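The Last Bus out of Breritden

I missed the 3 o'clock bus because of a pie. It was my aunt Usha's pie, and she'd made me swear on my grandmother that I'd carry it flat the whole way to Duvville, and you can't run with a pie like that. So I walked, very upright, like a waiter, and I watched the bus pull off without me.

The next one was the last one. I sat down on the bench with the pie on my knees and there was Brynhildur Sveinbjörnsson, my old piano teacher, in the same green coat she wore when I was nine.

"You never practiced," she said. Not even hello!

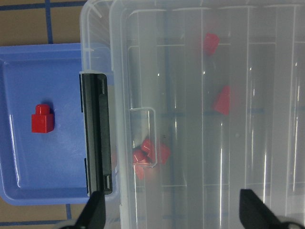
Two on a Bench

I told her I'd practiced plenty (I hadn't) and she asked what was in the dish. Peach, I said. She looked at it for a long time. She was going to Duvville too, to see her sister, and the two of them hadn't spoken since some business over a boat.

"What did she do to the boat?" I asked.

"Sold it."

"Was it hers?"

"Half," said Brynhildur, and folded her hands.

It got dark the way it does in August, slowly and then all at once, and the moths came out for the streetlight. I was starving. I'd had a cracker at noon. I kept moving the dish from one knee to the other and the smell came up every time – butter, cinnamon, all of it. 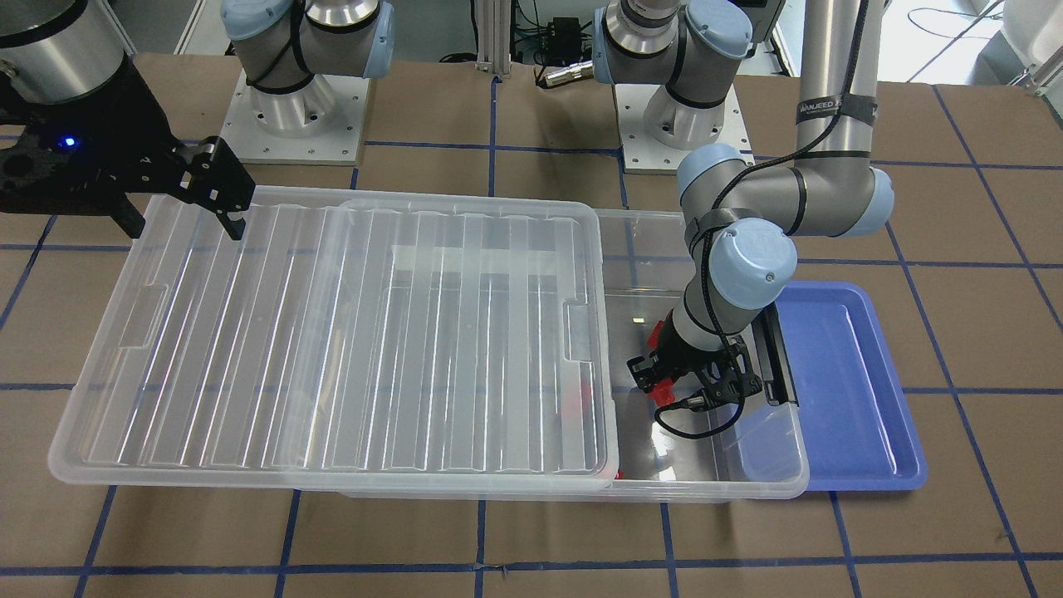
She had a spoon in her purse. Just the one, wrapped in a napkin, and she laid it on the bench between us and went back to looking down the road. I thought about my grandmother. I thought about my cousin Hanyu, whose birthday it was, and who doesn't even like peaches that much.

"Only the edge," I said.

Well, you know how that goes. We passed the spoon back and forth and she told me the boat was called Ren, and that her sister used to row standing up, singing, with her hat on backward. She laughed so hard she had to put the spoon down. By the time the headlights came over the hill we'd eaten clear to the middle.
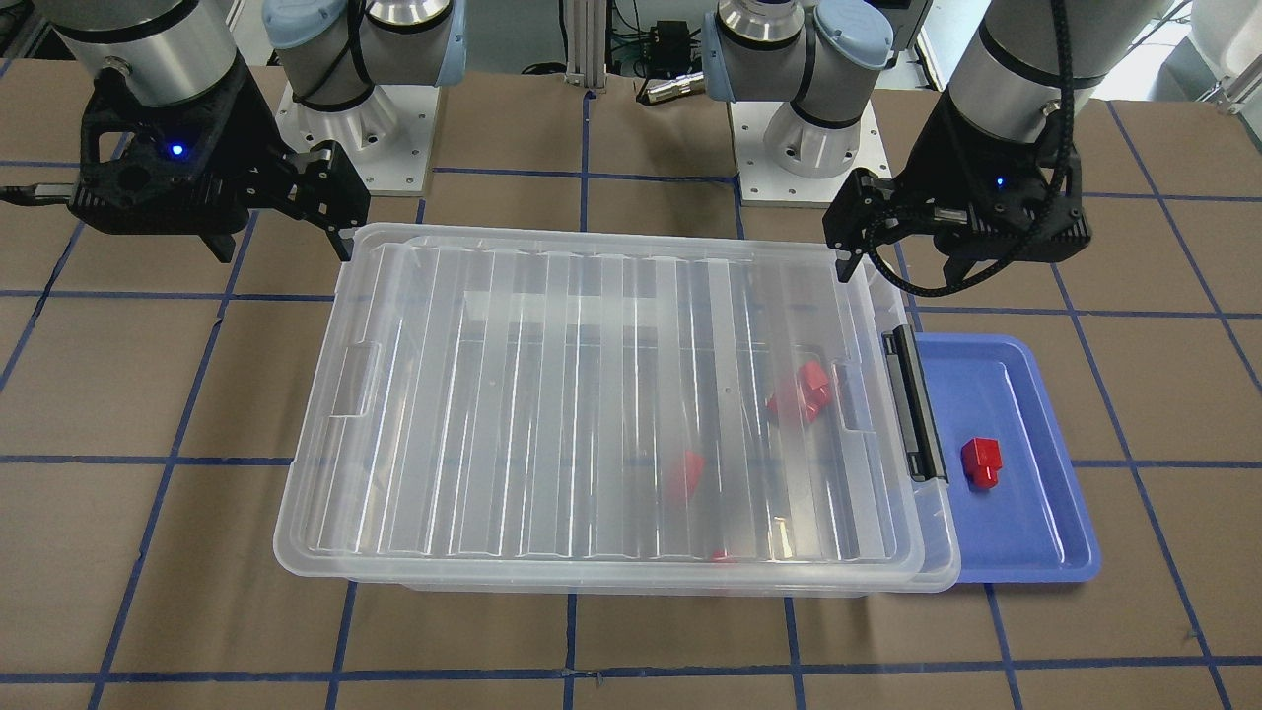
Duvville, 9:40 p.m.

Her sister was waiting at the stop under a big black umbrella, and it wasn't raining. Brynhildur got down ahead of me, took the dish right out of my hands and held it out to her.

"I brought you some pie," she said.

I still haven't told Usha.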